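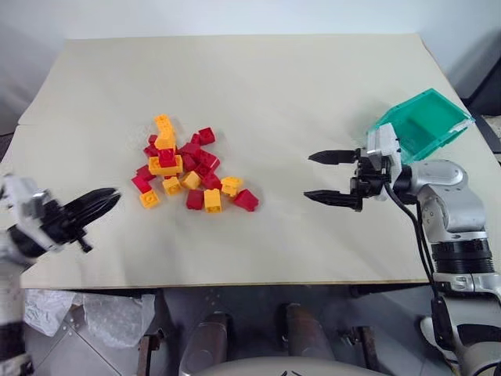
*Red and yellow bricks on the table.*

25 May 2026

I promised in my last post that I would write about the ears of our dog, and then I did not do it for a long time. Two readers wrote to me and asked if he is better. Yes, he is better. But the story is longer than I thought, and I made mistakes in it, so I will try to put everything in order.

Our dog is a spaniel mix with long, heavy ears. When we moved to Trakberg he was still a young dog and had never had any problem with them. The lady at the shelter had told us to look inside the ears every week, and I did this for maybe one month and then I forgot. The ears always looked fine, so I stopped looking.

In March he began to shake his head. At first it was only in the morning after he woke up, a big shake with the whole body, and his ears made a slapping sound against his head. We found it funny. Then he did it also in the evening, and he began to rub the left side of his face along the sofa. I thought it was his collar. I bought him a new collar, a softer one, and for a few days I believed that it helped.

Then came the smell. I don't know how to describe it well in English. It was a bit like old bread, or like a cloth that stayed wet too long in the kitchen. I noticed it when he put his head on my knee. I lifted the ear and the skin inside was dark pink and warm, and there was brown wax in all the folds. The right ear was clean and pale, and I was ashamed that I had not compared them before.

## What I did wrong first

I want to be open about this part, as I read a lot of advice on the internet and some of it was not good for my dog.

I mixed vinegar with water and put a little on a cotton pad. Many people recommend it. When I touched the inside of his ear with it he cried and ran under the bed, and he did not want to come out even for cheese. Later the vet explained to me that the skin was already broken from scratching. Vinegar on broken skin burns. I had done this to him with good intentions, but he could not know about my intentions.

I also used a cotton swab, the kind that people use for themselves. I only went in a small way, where I could see. But the ear canal of a dog first goes down and then makes a turn toward the inside of the head, and if you push a swab in there you mostly pack the wax deeper. You can also hurt the eardrum if the dog moves suddenly, and mine moves suddenly all the time.

The third mistake was waiting. From the first head shaking to the visit at the vet, 3 weeks passed. I was hoping that it would go away by itself, and I was a little afraid of the bill.

## The visit

Our vet is in Drasbridge, not in Trakberg, so we have to drive. He does not like the car, and with the painful ear he did not like anything. I held him in the waiting room with his bad ear away from the other dogs.

The vet looked first into the good ear. I thought she had misunderstood me, and I said, "It is the left one." She said that she always starts with the healthy side, so the dog learns that the instrument is not so terrible, and also so that she does not carry anything from the sick ear to the healthy one. I liked this very much and I do it now at home also.

Then she took some wax from the left ear, rolled it on a glass slide, colored it and looked at it under the microscope. I had expected that she would only look and give us drops. She told me that the different causes can look nearly the same from outside: mites, bacteria, yeast, a grass seed that is stuck. The medicine is not the same for all of them. With our dog it was yeast, a lot of it. No mites and no seed. She also checked that the eardrum was whole, and this is important, as some drops and some cleaners can damage the hearing if they pass through a hole in it. With my vinegar I had of course checked nothing.

The visit with the slide and the drops was not cheap, but it was much less than the 300 I had been afraid of in my head. The next time I will call first and ask for the price, and not imagine a number and then be scared of it for weeks.

## How we clean now

We got prescription drops, and besides them a cleaner. The vet had one at the clinic, but the bottle was very small, so with her permission I ordered a larger one of the same kind from Bensaid, where I also buy his food. I will not write which cleaner it is. Several readers asked me the same question about shampoo last year and then used mine on a dog with completely different skin. Please ask your own vet.

In the beginning I did it very clumsily. I tried to hold the bottle, the ear, the dog and the cotton with only my own hands. It ended with cleaner on my sleeve and in his eyebrow. After some time I found an order that works for us:

- I warm the bottle in my pocket while I drink my coffee. Cold liquid in the ear makes him jump.
- He sits on the bath mat, with his back end against my knees, so he can't walk backward.
- I lift the ear straight up and fill the canal until I can see the liquid. The tip of the bottle does not touch the ear.
- I massage the base of the ear, low down, under the opening. When it is done well you can hear a wet, squishing sound.
- I let go and step back, and he shakes.
- I wipe only what I can see, with a cotton pad around my finger.
- He gets a treat, even if he behaved badly.

The shaking is part of the cleaning. I used to hold his head so that he would not shake, to protect the wall. But the shaking is what brings the wax up from the deep part, where no finger can go. Now I just put an old towel over his head very quickly and remove it afterward. The wall has some spots all the same.

The medicine drops came after the cleaning, but not directly. The vet wanted a little time between them so the ear could dry and the drops would not be too thin. I had not asked about this, she mentioned it at the door when we were already leaving, so I write it here for people who also forget to ask.

## He looked healthy before he was healthy

After 4 days the smell was gone and he had stopped rubbing his face on the sofa. I was so happy that I almost stopped with the drops. The bottle was still half full and he had started to hide when he saw it. But the paper from the clinic said clearly to continue until the control visit, so we continued, with a lot of cheese.

At the control the vet made a slide again. The ear was pink and nice from outside, and she still found a little yeast. Not much, but she said that if we had stopped, it would probably have come back in a short time, and then I would have believed that the drops were bad. We had to do one more week, and then the slide was clean.

## Why he got it

This is the part where I don't have a full answer. Long ears keep the air out, and it stays warm and damp inside. He also swims. There is a pond on the way to Cusari, the small village behind our hill, and he goes in at every opportunity, also when there is nearly ice on it. I never dried his ears after it. I dried his feet, for the floor.

The vet also talked about allergy. If it comes back again and again, or if he begins to lick his paws a lot, she wants to look at his food and at the pollen season. She said that ear problems which return often have something else behind them. For now he doesn't lick his paws more than other dogs, I think. I am watching him so closely that he looks back at me in a worried way.

What I have changed is small. After swimming I dry the inside of the ears with a cotton pad, and on warm evenings I fold the ears back over his head for some minutes when he sleeps on his side. He looks ridiculous and does not mind. I clean with the liquid less often than I thought I should. I had asked if I could do it every day to be safe, and the vet said please no, too much cleaning keeps the ear damp and irritates the skin, and then you get the same problem from the other direction.

And I smell his ears. My family laughs at me for it, but with him the smell was a much clearer sign than the color, and it needs no equipment. A healthy ear smells like almost nothing, maybe a bit like warm dog.

If your dog holds his head to one side, walks in a strange way, or cries when you touch the ear, please don't clean anything at home and just call the vet. I am not an expert, I am only a person with a spaniel.

Next time I want to write about the car. He still shakes the whole way to Drasbridge, and I have bought him a harness that he has already chewed on one side.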